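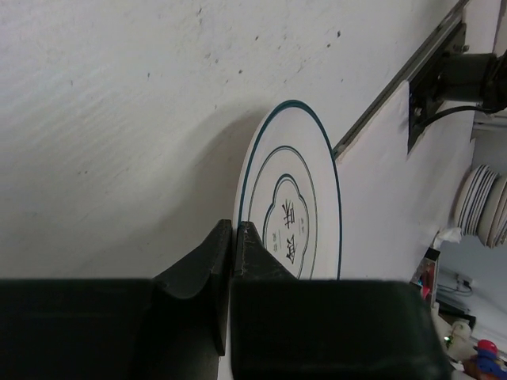

Plates from the Womenport Kitchen

Reading time: 1 minute

June 24, 2018

The shared kitchen at Womenport has more than 200 pieces of tableware, most of it white and plain. The plates with Chinese lettering are the ones visitors ask to see, so this page is for them. All are in regular use and get washed with everything else.

The ringed plate has two thin dark teal circles and a flower-shaped outline in the middle, with the characters written inside it. We use this pattern for cold dishes and fruit.

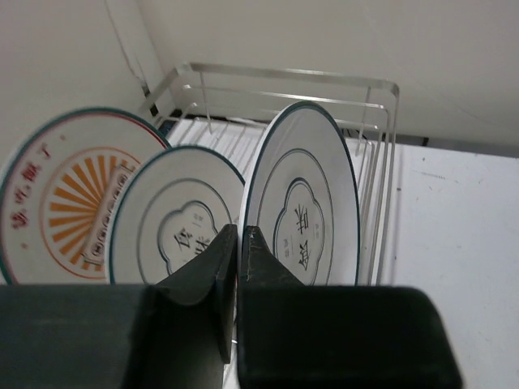 Drying is done upright in wire racks, one plate to a slot where there is room. Stacking them damp left marks on the shelf liner, and we stopped doing it in July of last year. The plate with the orange sunburst goes in the same rack as the teal ones. Its red characters follow the rim, and they have held their color well after 5 years of washing.

Larger serving pieces are kept in the hall cabinet and will have a page of their own.

Recent galleries
Enamel Mugs at Grorenis
The Lenz Street Pantry, Before and After
8 Teapots
Shelving from Tredex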